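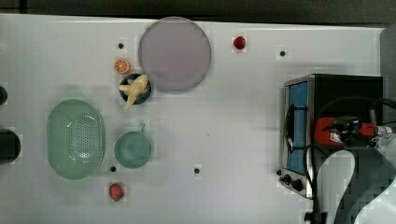
Plate, bowl and orange slice on the white table.

Cliliveck seconds fall just short at Skarnimville

The second eleven lost by one run at Skarnimville in the last away match of May, chasing 301 to win and finishing all out for 299 with five balls left. Our scorer had it as a one-run defeat on the day, but the books have now been compared and Skarnimville's total stands at 300, so the result goes down as a loss by one. The league has been told.

Skarnimville won the toss and batted on a flat pitch with a short boundary on the road side. We took 2 early wickets with the new ball and then waited a long time for another. Their opener Fashola was dropped at slip before he had reached double figures and went on to make a hundred, most of it square of the wicket. Babatunde Yusuf bowled his overs straight through from the pavilion end and finished with five wickets, four of them after the drinks break. Without that spell we would have been chasing a good deal more.

The reply started well. The openers put on a steady stand and we were ahead of the rate at halfway, but three wickets fell in two overs against their off-spinner and the middle order had to rebuild. Yusuf came in at number eight and hit the ball hard and low down the ground. He was run out at the non-striker's end going for a second that was never quite there, and the last pair needed nine. They got seven of them before a leading edge went to cover.

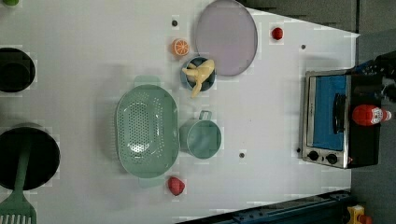
Colander, mug and toy fruit.

Points from the match leave us fifth in the table, level with Fetevberg but behind them on wins. Fetevberg are our next visitors, with a 1 pm start. Please note the earlier time – the umpires have asked for it and both captains have agreed. Players should be at the ground by noon to help with the covers and the boundary rope.

Availability for that match is thin. Two of the regular seamers are away and the wicketkeeper has a bruised thumb, so anyone who has played for the thirds this season and wants a game should give their name to Babatunde at nets. Nets run from 6 pm until the light goes. Juniors have the left-hand lane until 7 pm.

Match fees from the Skarnimville game are still owed by several players. The spare helmet left in the away dressing room has been collected and is back in the kit bag – the blue jumper has not been claimed.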